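Sarkau 3x3 Cube, Stickered, Black Body

Item: 271
Sold by: Kiều Puzzle Supply
Condition: new, or second hand (please choose when ordering)
Delivery: 3 working days inside the country

The Sarkau is our standard cube for classrooms, clubs and beginners. It is a classic cube with black plastic and colored stickers, with no magnets and no electronics inside. We have kept it in the shop for many years, and it is still the one we recommend when a customer asks for a cube that many different hands will use.

Stickers are a matter of taste. The newer cubes are often made of colored plastic all through, and they do not scratch in the same visible way. But with a sticker you can replace one color for small money, and the dark lines between the squares make the colors easy to separate for the eye. Teachers tell us this is important for the younger children, who sometimes mix red and orange under yellow lamps.
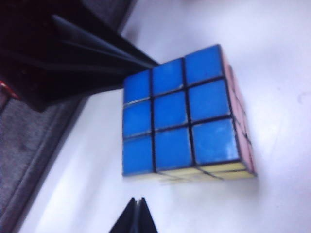 Blue side of a stickered cube, with light scratches and a pale scuff on one sticker.

What to expect from a second hand cube

We sort the used cubes into two groups. Group A has all stickers flat and no lifted corners. Group B can have small scratches, pale marks along the edges or a place where the color is rubbed. Both groups turn well, because every used cube is opened, cleaned and put together again before it goes on the shelf. We do not change the stickers on group B unless you ask for it. If you want a cube for learning, group B is enough. If it is a gift, please take a new one.

Turning and adjustment

Under each center cap there is a screw with a spring. From the factory the screws are rather tight, and the cube feels slow for the first days. We advise to play with it for around 200 solves before you change anything. After that, lift the caps with a fingernail or a thin plastic tool and loosen every screw by a quarter turn. All six should be the same – a cube with one loose side will jump apart in fast turning.

Use only silicone lubricant. Kitchen oil and bicycle oil can make the plastic swell, and we can not accept the cube back after that. One drop inside is plenty. Turn all the sides for a minute so it spreads, and wipe what comes out.

Cleaning

Wipe the stickers with a soft cloth and a little water with dish soap. Alcohol takes the shine off and can soften the glue. Do not put the whole cube in water, the springs will rust. If dust has come inside, turn one layer by 45 degrees, lift out an edge piece carefully and take the rest out by hand. Keep the pieces in a bowl, and put the cube back in the solved position. When it is assembled at random there is a high chance that it can not be solved at all, and we get many letters about this.

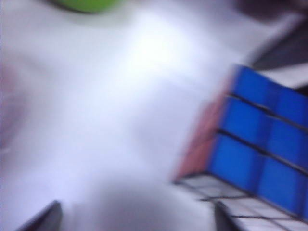
Gevberg, 3rd March

The replacement sticker sets have arrived and are again in stock. One set has all six colors: blue, red, white, yellow, green and orange. The blue is a full, strong blue. The sets are cut for the Sarkau, but they fit also the older Jorholm cube if you do not mind a slightly wider black gap.

To change a sticker, warm it with a hair dryer on low and pull slowly from one corner. Clean the old glue away, let the plastic dry, and place the new sticker with tweezers. Press it for a few seconds. Please let the cube rest until the next day before you use it.

Ánh Dương in our workshop can change the stickers for you. Send the cube in a padded envelope with your order number written on paper inside – not on the cube, please. The work is done in the order the parcels come, and in May it is slower because of the school competitions.

Returns

You can return an unused cube within 14 days. Cubes with opened screws or added lubricant are not taken back, but we are glad to help with advice.

For club orders and invoices, write to Mỹ Khổng through the contact form. Tell her how many cubes you need, and if you wish new or used, or a mix of both.

Goes together with: sticker sets, silicone lubricant, cotton bag, printed beginner guide (English or Vietnamese).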